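Sorting wires with two arms: a rental customer speaks after one season

February 18, 2024

The workshop in Nadthorpe repairs and rewinds small electric parts, and it has a problem that many such workshops have. Offcuts of wire and cord come back from the benches mixed together, and somebody must separate them before they can be used again or sold. Since September this work is shared with a two-arm cell rented from Wellen, a supplier which offers the machine, the grippers and the training as one package.

The owner of the workshop agreed to speak with us under one condition, that we do not print her name. She did not want calls from salesmen.

"I was looking for something small," she said. "The other offers were for big lines with a fence and a conveyor. Wellen sent two arms on one table. I could understand it when I looked at it."

The package costs 3,000 a month, with service visits included. She called the price "high for us, but clear". A cheaper offer from Zonari did not include training, and for her this decided the matter.

Wire is not an easy material for a robot. A box always has the same shape, a wire has a new shape every time it is put down. According to the owner, the first weeks were slow, and the workers had to learn how to place the pieces on the table.

"If you throw down a big knot, do not expect a miracle," she said. "We put few pieces, with space between. One color goes to one basket. White cord, red wire, green wire – simple rules."
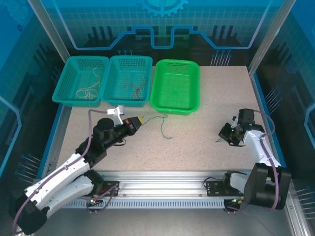

She is satisfied with the baskets, which can be lifted out and washed. She is less satisfied that they are not fixed to the table. They can move a little when something pushes them, and then a person must set them straight. She asked Wellen for a simple holder, and she is still waiting for it.

The fingers of the gripper were a surprise to her. She expected metal. "They are yellow, with square holes in the sides, and the tip is narrow," she said. "My first thought was that it is a toy. But for thin wire you want a narrow tip."

In her contract, 2 spare pairs of fingers are included each year. More pairs must be ordered, and the last order took 3 weeks to arrive. She thinks this is too long for a part which costs so little.

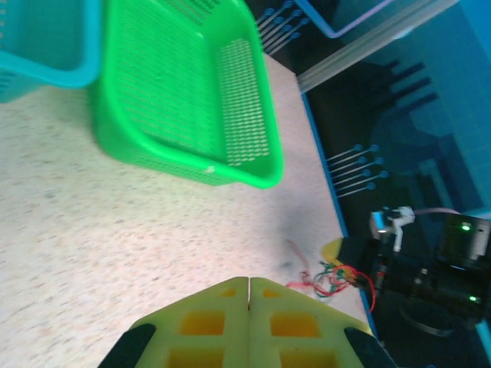
We asked about the training. It was given by a technician from the Núñez office of the supplier, and the manual has 74 pages. The owner read all of it in two evenings. Her opinion is that the chapter about cameras is good and the chapter about faults is too short.

"It tells me what the fault is called," she said. "I want to know what I should do with my hands."

No worker lost a job because of the cell. The person who did the sorting before now spends most of the day at the winding bench, and returns to the cell to bring new material and to take the full baskets away.

Would she rent it again? She thought about this for some time. "Yes, for one more year," she said. "But I will ask for the holder in writing."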